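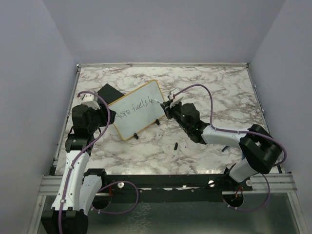
Start with the shortest message you can stand to read twice, Manuela Morelli tells anyone who asks her about household whiteboards. Three words, maybe four. Hers stays up for a week, then gets wiped, whether the family has taken any notice of it or not.

Small whiteboards have crept out of the office and into kitchens, halls and bedrooms. The framed sort, about the size of a tea tray, costs little and can be moved from room to room. A yellow or orange frame is easy to find on a crowded worktop, and rounded corners are kinder to the paintwork.

Morelli keeps two at her house in Plundale. One carries the shopping. The other carries a line of her choosing, a lyric or something from a book, written large across the middle.

Handwriting is the usual worry. Most of us write worse on a whiteboard than on paper, as the surface gives no grip and the hand has nothing to rest on. Thomas Pace, who runs evening lettering classes in Dinden, has his students lay the board flat on a table and turn it until the arm moves comfortably. A slant of the board does no harm – the line should follow the long edge, and it will look straight once the board is back on the wall.

He also asks them to write slowly and to leave more room on the right than they think they need. Thin letters are usually the fault of a tired pen. Store markers flat, cap them between words if you are a slow thinker, and throw them out when the black turns grey.

Clips are worth having. A pair of plain black ones on the long edge will hold a receipt, a school letter or a spare sheet of paper, and they come off when the board needs cleaning.

For that, a dry cloth will do most days. Writing left up for 3 weeks or more may need a damp one, with a drop of washing-up liquid. Go over old marks with fresh ink first and wipe at once, and most of them will lift. Dry the corners of the frame afterwards, where the water collects.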